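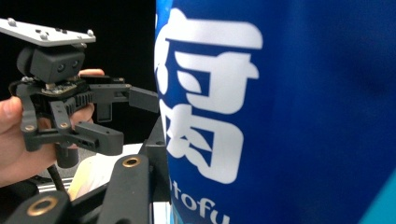
Fig. 1. Blue package, right, with the small black gripper held up next to it.

Packaging Waste in the Wusatard Halls – Student Project Report
11 March 2025

1. What we wanted to find out

How much parcel packaging comes into the halls and where does it end up. The university puts out a recycling figure every year but it lumps everything together, food tins, paper, the lot. We only cared about parcels. Two blocks, Perkine and Plement, same number of floors, different bin set up. Perkine has one bin room on the ground floor. Plement has a small bin on every landing plus the big ones outside.

2. Method

Short survey under doors and online, 200 sent out, 129 came back. Four questions: how many parcels last week, what the outer wrapping was, where it went, whether you kept any to use again. We also weighed the card and the plastic from both blocks for two weeks. Kitchen scales first, then a luggage scale when the sacks got too big. Wet card was left out after the first weekend becuase it threw the numbers off badly.

3. Results

Parcel log at the front desk: 3152 for the term so far, both blocks together. More than we guessed, we had put 3000 in the proposal for the whole year.

Most people said card boxes. Plastic mailing bags second. Padded envelopes a long way behind and they are the worst to sort – paper outside, bubble lining glued in.

Card mostly got recycled in both blocks. Plastic bags mostly did not. In Perkine people said the walk down was fine with a box but a bag just went in the kitchen bin. Plement did better on bags but had a lot of the wrong stuff in the landing bins, so some of those sacks were probably refused anyway. Could not find out how many.

Keeping things to reuse: boxes yes, for moving out. Bags hardly ever, they get torn when opened.

4. Problems

Survey went out in a deadline week. People guess parcel numbers, and probably guess low. Desk log does not say what the wrapping is. Also no data from Matsuda House, we asked to include it but the reply came to late.

5. Suggestions

A bag-only bin next to the parcel shelf, so people can unwrap there. Better labels in Plement, with the padded envelopes shown on them. Run the weighing again with all three blocks and a proper scale.

Raw survey sheets are in the appendix folder, weights on the second tab.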